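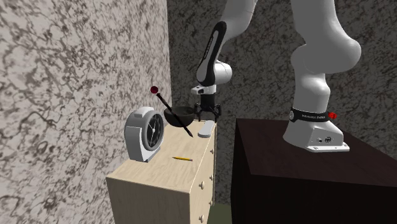

4.2 Storage furniture and the use of horizontal surfaces

The second part of the survey asked tenants where they keep small things of daily use, such as keys, chargers, medicine and letters. We expected that the kitchen would be the main place. In the older buildings of Selatby this was true, but in the newer blocks at Clevoser the answers pointed mostly to the bedroom, and inside the bedroom to the top of the chest of drawers. Tenants described this surface as a place where things "wait" before they are put away. Several of them wrote that the things wait there for months.

We think the floor plan explains a large part of this difference. The Clevoser flats have no closed entrance hall, and the front door opens directly to the living area. There is no shelf or small table near the door, and the rental contract does not permit screws in the outer walls. The tenant walks with full hands to the first free surface at a comfortable height. In these flats it is usually a low or medium chest, placed in a corner so that the bed can stand under the window. A light wooden chest in such a corner position, between two walls with a stone-like pattern, is shown in Figure 2.

Wall finish was not a part of our original questions. It came up in the free comments, where tenants of the Dursun building complained that patterned walls make a small room feel full even when it is tidy. We added one question about it in September, and the answers are treated separately in Section 5.
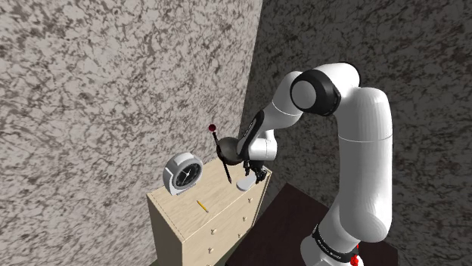 The depth of the drawers was a more frequent subject. Tenants who had deep drawers kept winter clothes and bed linen in them, and they opened them seldom. Tenants with shallow drawers opened them every day, and they also reported fewer things on the top. The relation is visible in all buildings, but it is weaker in Zallari, where many flats have a built-in cupboard next to the bathroom. We can't say from our data whether shallow drawers help people to put things away, or whether people who like order choose shallow drawers.

From the 3000 questionnaires that were sent, nearly 600 were returned with the storage part completed. The return was lowest in Selatby, where the average tenant is older and the form was available only on the internet — a mistake that we would not repeat. We also made 40 home visits, always after an agreement with the tenant. During a visit the interviewer asked the tenant to open only the drawers that he or she wished to open.

One more limit should be mentioned. Height of furniture was reported by the tenants themselves, and some of them measured with the feet and some without. We therefore use only two classes in the analysis, below the waist and above the waist. The border between them is not the same for every person, but for the question of where people put their keys it is perhaps better than a value in inches.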